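21 January 2022

The sink arm is back on the bench. I've been calling it Javano, after the name on the box the base plate came in. The goal hasn't changed: it should wash the steel bottles and cups that pile up by the kitchen sink, and it should fit in the cabinet when it's not in use.

Before I cut any more brackets, I made a list of every grip the job takes when it's done by hand. It came to six. The faucet is on the list too, because the black attachment on the spout gets handled as part of the cleanup, and a cloth is a lot harder for a gripper than a bottle.
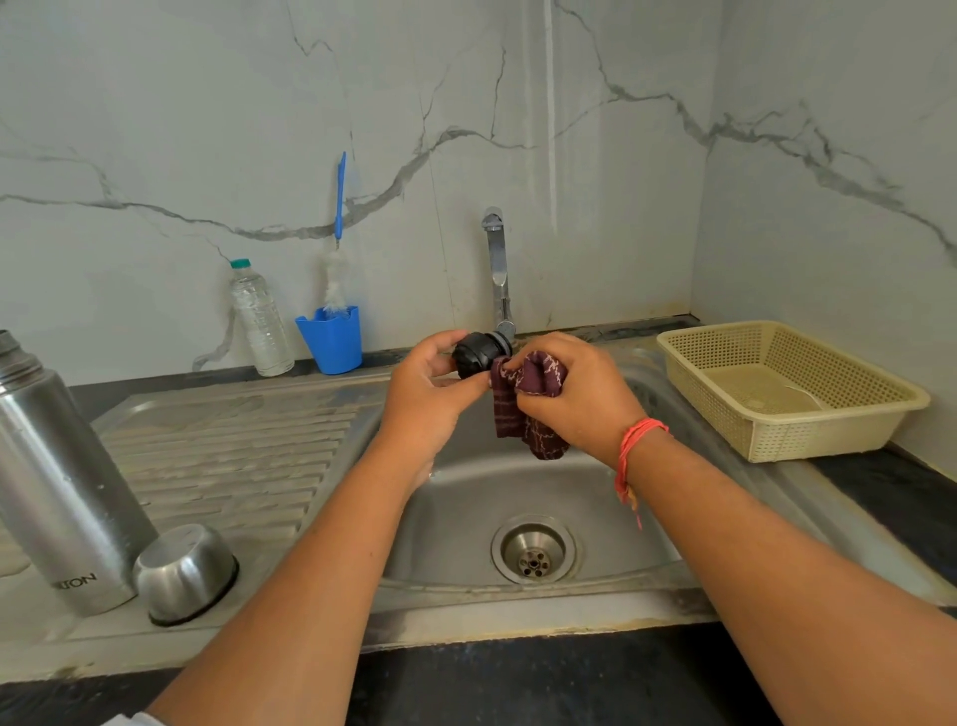
*Faucet attachment and cloth, both hands busy.*

I'm leaving the cloth for last. The Jinley gripper has two flat fingers, and fabric slides right out of them. I tried rubber pads and then sandpaper. The sandpaper held, but it also scratched my test cup.

Caps are next. The first version clamped the bottle too high and the whole thing tipped over when the wrist turned. Holding it lower down fixed most of that.

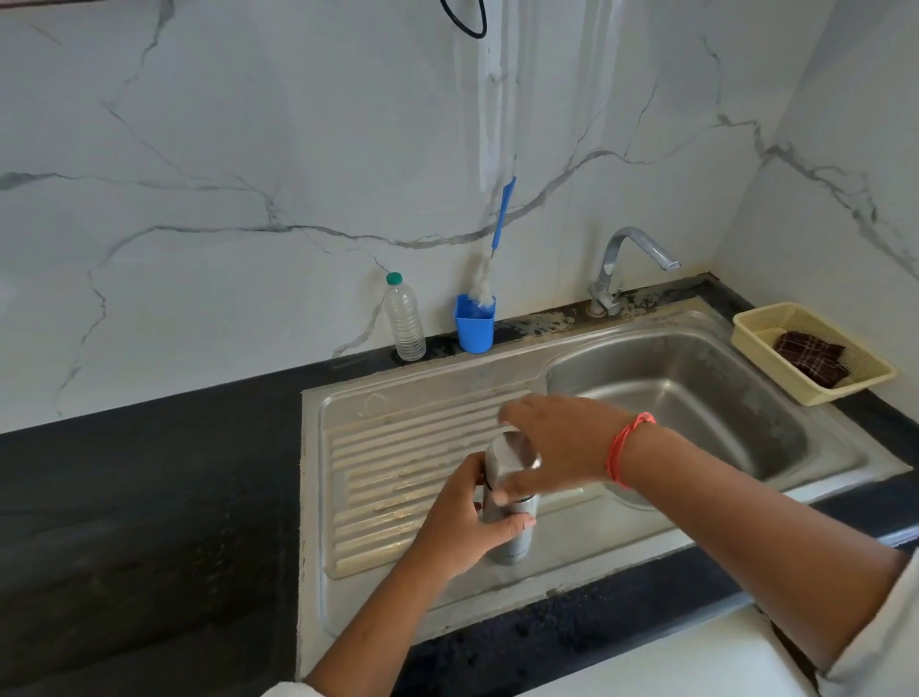 *Left hand low on the bottle, right hand on the cap.*

The wrist motor is the part I got wrong. I bought a small one from Skambridge and it stalls on anything tighter than finger tight. The replacement is 86 grams heavier, so the elbow needs a new spring. The arm log is at 2336 lines now and most of them are stall warnings.
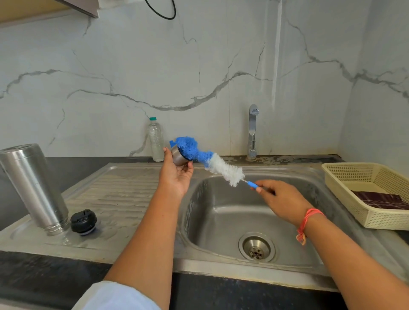
Javano's brush mount is the part I redrew this week. I had it pointing straight down, with the cup standing upright underneath, and the brush kept pushing the cup around the basin. By hand the cup is tipped on its side and the brush goes in at a slant, blue bristles first, with the white ones behind. The new mount copies that angle and clips onto the slim plastic handle.

The printed parts are in gray PETG. I'll fit the spring when it gets here and post the bracket files after that.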